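4.2 What the demonstrations do and do not show

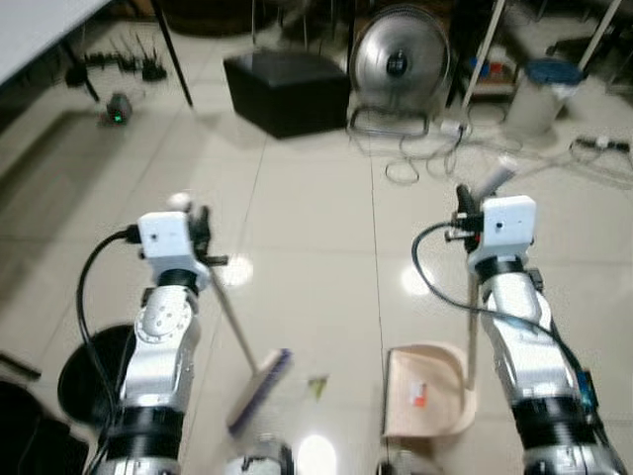 Figure 3. Sweeping task, two-arm remote control.

Claims that remote control yields "natural" demonstrations deserve more doubt than they usually get. Ghumman and Zaidi report that 500 sweeping demonstrations were enough for their policy, but they do not say how many were thrown away, or who judged them. Our two operators, Bhutto and Cabrera, disagreed often about what counted as a clean finish. In Figure 3 the left arm drives the broom while the right holds the dustpan with its scoop open towards it, and a small yellow-green scrap lies just beside the bristles – one operator would push on, the other would stop and line up again. A policy trained on both sees two answers to the same view. We doubt that more data of this kind would settle the matter, and the Windmont results give us no reason to think otherwise.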